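Wullham Linen Room - Progress Report for the Coltent Fund
Prepared by Florian Joly
Friday, April 23, 2021

Dear friends at Coltent,

It has been a busy and mostly happy stretch since I last wrote, and I have let this report get longer than your form asks for, so please forgive me and put the kettle on.

You will remember that your grant was meant to get the linen room sorted, with proper shelving, a decent folding table and a way of keeping track of what goes out to families and what comes back. The shelving went up at the start of the month. There are 4 bays, one for bedding, one for towels, one for table linen and one for everything that refuses to belong anywhere else (that last one filled up first, as I suppose I should have guessed). The folding table came from Aubert and is a good height for tall people and short people alike, which has ended a long-running argument on Tuesdays.

On the sorting itself, we have now been through 77 bags of donated cloth. Some of it was lovely, crisp and hardly used, and some of it was fit only for rags, but even the rags have found a home with the bicycle workshop next door. Our target for the year is 1000 clean, folded pieces on the shelves, and I feel a good deal more cheerful about that number than I did in the winter.

Folding turned out to be the slow part. Towels are no trouble to anybody. The large plain pieces are another matter, the sheets and tablecloths and the odd length of curtain lining, because they arrive in a knot and you have to find a corner before you can do anything at all. We have been trying out different ways of picking them up and shaking them out. Taking hold in the middle is quick, but you end up with a bunch at the top and a long tail of creases underneath, and then the whole thing has to be laid down and opened out again.

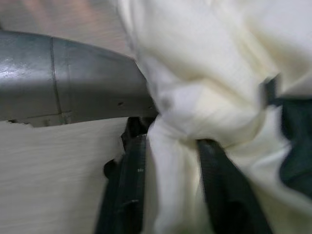
So we have settled on finding two corners first, even though it feels slower, and smoothing each piece flat on the table before the first fold. The creases that stay in after that go to the ironing pile, which I admit is taller than I would like.

The record keeping is a little behind. We started with the Zemari stock sheets and they work well for bedding, but there is no good place on them to note a repair, and I have been writing those in the margin. I hope to have a cleaner version to show you next time.

On money, we are within the budget for shelving and for the table, and slightly over on storage boxes. I would like your permission to move what is left of the shelving line across to cover the boxes and a second iron. A short reply by email would be plenty.

With warm thanks from all of us at Wullham,

Florian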